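El cuenco en la mesa cotidiana

Sábado 13 de enero — Redacción de Rilari
Tiempo de lectura: 2 minutos
Imprimir | Enviar por correo electrónico

El cuenco es un recipiente abierto, por lo general redondo y más ancho que hondo, sin asas ni pico, que se emplea para servir, mezclar y guardar alimentos. Pocas formas han viajado tanto: existen cuencos de barro, madera, piedra, metal, vidrio y porcelana en casi todas las culturas que han cocinado, y muchos de los más antiguos que se conservan podrían ponerse hoy en una mesa sin que ningún comensal tuviera que preguntar para qué sirven. En español convive con palabras vecinas, como bol, tazón, escudilla o bacía, cuyos límites cambian de una región a otra.

La voz «cuenco» está emparentada con «cuenca», que nombra tanto la cavidad del ojo como el territorio cuyas aguas van a parar a un mismo río. ¡Una familia estupenda! La idea común es la concavidad, y de ahí que también se hable del cuenco de la mano, seguramente el primer recipiente que usó nadie para beber.
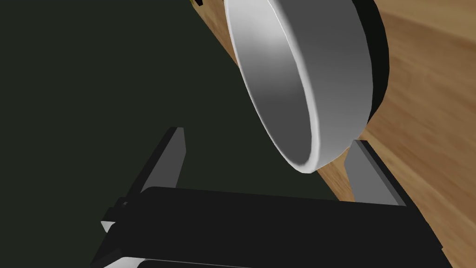 Cuenco redondo de interior blanco.

Partes y forma

En un cuenco se distinguen el labio o borde, la pared, el fondo y, cuando lo hay, el pie, un anillo que levanta la pieza y protege la superficie de apoyo. La curva de la pared lo decide casi todo. Un perfil cerrado conserva mejor el calor y conviene a caldos y gachas; uno muy abierto deja lucir las ensaladas y la fruta. Los cuencos de amasar tienen paredes altas y un fondo amplio, para que las manos trabajen sin que la harina salga volando.

El labio merece un párrafo propio. Si es fino, resulta agradable para beber, pero se desportilla con facilidad. Si es grueso, aguanta golpes y apilados, y da un agarre seguro cuando la pieza va llena. Los alfareros suelen rematarlo con un trozo de cuero húmedo — un gesto de pocos segundos que cambia por completo el tacto.

Elaboración

La técnica más sencilla es el pellizco: se abre con el pulgar una bola de barro y se adelgaza la pared girándola poco a poco. Le siguen el urdido, que levanta la forma con rollos superpuestos, y el torno, que permite paredes regulares y series largas. El taller de Bratu, dedicado a la loza de uso diario, registró 3.791 cuencos torneados en su última campaña, cerrada en diciembre, de los que 2.807 llevaban esmalte blanco.

La madera sigue otro camino. El tornero parte de un bloque todavía verde, lo vacía dejando la pared gruesa y espera a que seque antes de darle el perfil definitivo. Es un trabajo lento y precioso, en el que la veta aparece donde menos se espera.
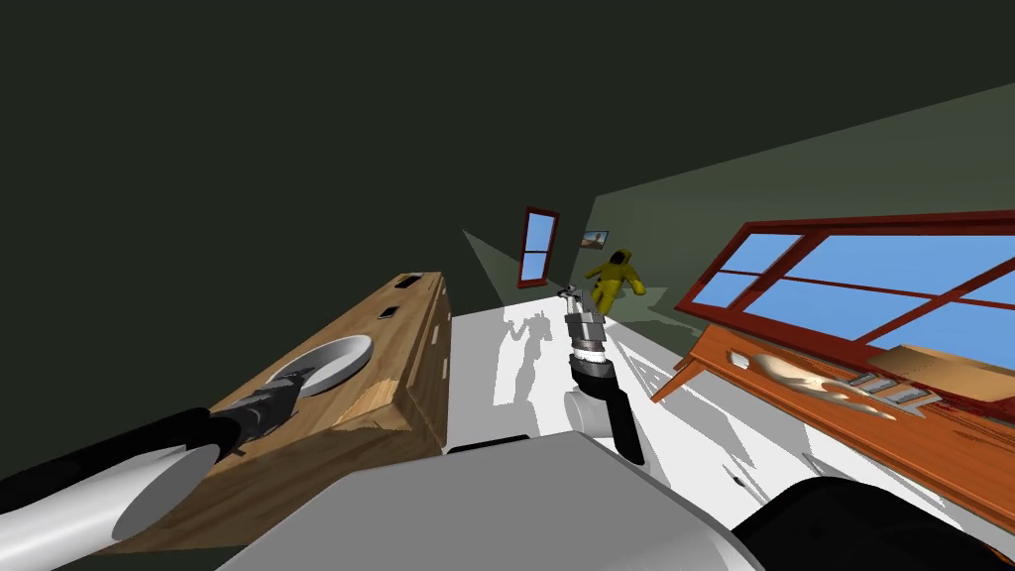 Habitación con un largo mostrador de madera y, a la derecha, una mesa bajo una ventana de marco rojo.

En la cocina y en la mesa

El cuenco acompaña al arroz en buena parte de Asia oriental, donde suele levantarse de la mesa con una mano. En Francia es tradicional el bol de desayuno, y en España la cazuelita de barro cumple a menudo el mismo papel. La colección doméstica de Gollwood reúne aproximadamente 29 variantes de cuenco de sopa, y verlas juntas es una delicia.
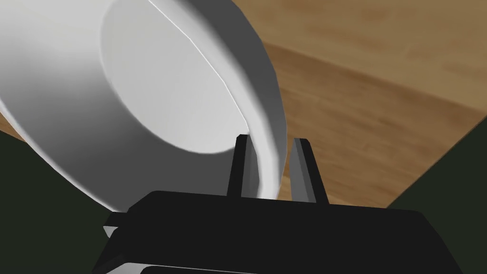
El esmalte blanco se impuso en muchas vajillas por motivos prácticos y también por gusto: deja ver enseguida si la pieza está limpia y favorece el color de casi cualquier alimento. Tiene además una virtud para quien estudia las formas, y es que la luz dibuja el volumen sin que ningún adorno distraiga. En un gran cuenco blanco y liso como el que se muestra aquí, una línea brillante recorre el labio, mientras que la pared interior se oscurece hacia un lado y el fondo queda como un círculo amplio y claro. Los catálogos de Tivbridge aprovechan ese mismo juego de sombras para comparar perfiles.

Para apilar cuencos conviene que las piezas sean del mismo modelo, y entre las de porcelana fina puede colocarse un paño delgado. Los de madera se lavan a mano, se secan enseguida y agradecen de vez en cuando una capa ligera de aceite apto para uso alimentario.

Imprimir | Enviar por correo electrónico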